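Wire mesh basket (pantry storage)

From the Skostby Household Reference, the open guide to everyday things
Section: Kitchen and pantry
Last revised 10/16/20

A wire mesh basket is an open container made from thin metal wires that cross each other to form a grid. It is one of the great quiet successes of the household: light, stackable in many versions, easy to wash, and see-through from every side. In kitchens it is used above all for packaged dry foods such as pasta, rice, lentils and crackers, though it turns up just as often holding onions, dish towels or the mail. This article deals mainly with its use in the pantry and with dried pasta, the food most often paired with it.

Construction

The basic basket has a floor, four sides and a rim. The rim is usually a thicker wire than the rest, and it does most of the work of keeping the shape. On cheaper baskets the crossing points are welded and the whole piece is then dipped or sprayed with a coating; on older ones the wires may be woven, which gives a lovely springy feel but leaves small gaps where crumbs collect.

Grids come in three common patterns: square, diamond and parallel bar. Square mesh is the most popular for pantry use. A fine mesh holds small things better, while a wide one is faster to clean and lets you spot a packet of yeast that slid to the bottom back in February. Black coatings are common because they hide wear, and they look terrific against pale shelves and counters.

Most baskets are open at the top. Some have fold-down handles that double as a rest for a second basket, a wonderfully simple idea that saves a lot of shelf height.

Use with pasta

Dried pasta is sold in two main kinds of package, and they behave very differently in a basket.

Cartons are the easy ones. A carton of short pasta — penne, rigatoni, elbows — has flat sides and square corners, so it can stand upright, lie on its side or sit across the top of a basket that is already full. Many cartons carry a picture of the shape on the front, a real help when three or four of them are lined up in a row.
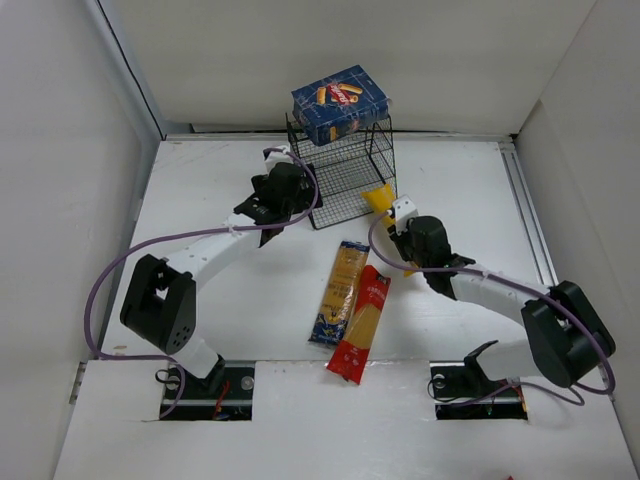

Odoi wrote in the notes to this entry that a carton laid on top should be treated as the next one to cook, and that doing it this way ended years of opening a second box of the same shape. Several other readers have since taken up the habit. The editors are fans of it too, with one small caution: a box that sticks out past the rim is easy to knock with an elbow, so it belongs on a basket toward the back of the shelf.

Bags are trickier. Film packages have no stiffness of their own beyond what the pasta gives them. Short shapes slump to the bottom and settle into whatever space is left. Long pasta keeps its line beautifully, but only while the strands are supported along most of their length. Leaned at a sharp angle over a rim, a bag of spaghetti can snap at the point where it bends.

There are two good answers. One is a tall, narrow basket in which the bag stands on end. The other is to lay the bag flat, either in a long shallow basket or directly on the shelf beside one. Laying it flat is kinder to the strands and makes the cooking time easier to find, as it is often printed along the length of the package.

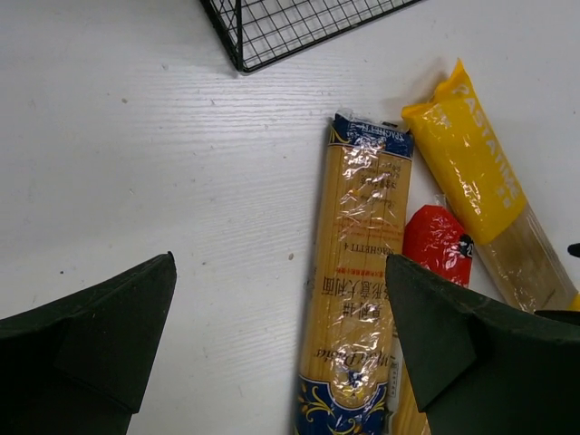 Spaghetti in clear film, laid flat near a black wire mesh basket.

Sorting by shape

Keen pantry keepers love to argue about order, and the arguments are half the fun! The Bovgate method, named after the street where a neighborhood cooking club met, puts long shapes on the left, tubes in the middle and soup pasta on the right. Its followers say that a hand soon learns where to go without looking. A competing approach goes by cooking time, from the quickest shapes to the slowest, and is handy in homes where two kinds are often mixed to use up leftovers.

Neither method needs more than one medium basket for a small household. The Bovgate club kept 13 shapes between its members and traded them at meetings, a custom that deserves to be copied everywhere.

Some makers print a number beside the name of a shape. For long pasta the number often refers to thickness, but there is no shared standard, and a number on one maker's package may mean something different on another's. When moving pasta to a jar, it is worth cutting out this part of the label and dropping it in with the strands.

Size and load

A common pantry size is 8 inches deep from front to back, which fits a standard upper cabinet with room for the door to close. Deeper baskets suit open shelves. Pliden, a basket form with a low front edge, was made in a single run of roughly 2,000 and is still much loved for the way it lets a hand reach in from the side.

Weight is rarely a problem with pasta. Cans and glass jars are another story, and a basket loaded with them may bow at the floor. If the rim stays straight and the floor sags, the basket is still fine for dry goods.

Cleaning and care

Shake the basket upside down over the sink, then wash it in warm water with a soft brush. Dry it well at the crossing points, where rust starts first. Flour dust comes off best with a dry brush before any water goes near it. Chipped coating can be touched up with paint on the outside, but a basket that flakes on the inside should be kept for things that are not food.

Small rubber feet or a square of felt under the corners will protect a painted shelf and stop the basket from sliding.

See also

Bread bin
Canister
Drawer divider
Shelf liner
Spaghetti jar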